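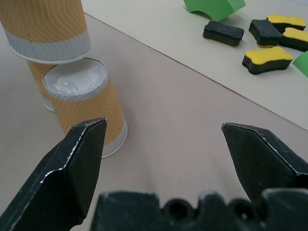
Re: [Zalero-L] Backdrop and hill plans for the Josturano branch

30 September 2026

Hi all,

Answering the questions that came in on the hill section, and then Bautista's message, which I've quoted at the bottom with my reply under it.

The plan still follows the old Josturano branch from the junction at Siltia up to the quarry. The layout number for the whole project is 662, so please put that on anything you send me – track plans, sketches, receipts. I have a stack of papers from July with no number on them and I'm still sorting out which layout they belong to.

The main hill goes behind the station. It needs to be high enough to hide the return loop but low enough that an adult can reach over it to get at a derailed car. We got this wrong on the last layout and ended up cutting an access hole through finished scenery. I'd like the hill built in two pieces that lift off, with the seam running along the cart road. A road is an easy place to hide a seam. If you put it in the grass you will see it forever.

For the core, stacked foam is fine. Hot glue holds it well enough for test fitting, but go easy. A thick bead sets hard and a knife will skip when it gets to it, so keep the glue toward the middle and away from any face you plan to carve. If the foam starts to melt, the gun is too hot. Turn it down if it has a setting, or put the glue on scrap first and give it a few seconds.

Once the shape is right, cover it with plaster cloth. Two layers on the slopes, one on the flat parts. Paint the whole thing a dull brown before any ground cover goes on. White plaster showing through a chip is hard to touch up later.

The backdrop is a separate job. I'd like to keep the sky plain, paler toward the bottom, with no clouds. The distant ridge can be one flat gray-green shape. Please don't paint trees on it. Every painted tree makes the modeled ones in front look wrong.

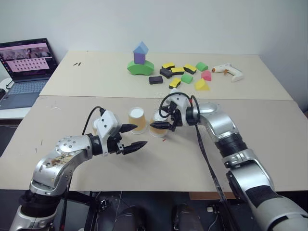
Bautista Ledesma wrote:

> I have read through the plan twice and my main worry is the grade
> past the Demirtaş mill. If the hill moves forward to clear the loop,
> the track has to climb sooner, and the older engines slip on
> anything steep. Could we shorten the train instead? The real branch
> ran short trains anyway. I have a photo of one with 5 cars and the
> caption says that was a busy day. Also, is the mill siding staying?
> I started on the mill and would rather know before I do the roof.

The siding stays, so go ahead with the roof. Agreed on short trains. I'd set 5 cars as the limit for anything going up to the quarry, and we can run longer ones on the lower loop.

On the grade, I measured again and there are 132 inches between the mill switch and the start of the curve. That gives us over a foot more than I had on the drawing, so the climb can start later than you feared. I'll redraw that part and send it to the list. Please hold off on fixing any roadbed there until you have the new sheet.

Could you scan the photo with the caption showing? I'd like to see what kind of brake van they used.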